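The Staff Kitchen at Tirkside

Under the Stilidis agreement, the kitchen on level 2 passed to the arms in February. Employees were advised that no position would be lost. The kitchen hand was reassigned to Records, and kept her apron in the drawer. 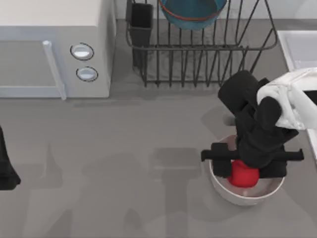
The bowl station, level 2.

She was asked to review the work each Friday. Her form had 12 lines and no space for remarks. She wrote in the margin that the gripper stayed over the bowl longer than she would have.

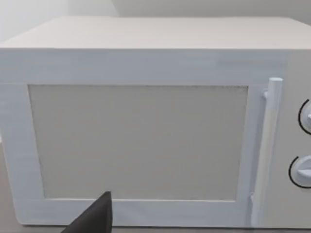 Second Review

Management noted the margin and thanked her. Staff had stopped coming in to talk while their lunch heated, and the form did not ask about that either.

She stood at the counter and watched the black fingers on either side of something red.
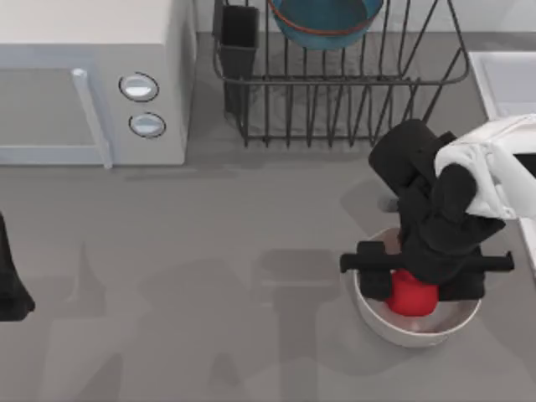 She had her own lunch with her. She waited for the arm as she would have waited for a colleague, then signed line 12 and went back upstairs.

Contact the Coltwood Review | © Coltwood Review 2019 | Back to top

Related items
The Ó Flaithearta Ledger
Night Shift, Bay 2317
Notice to All Staff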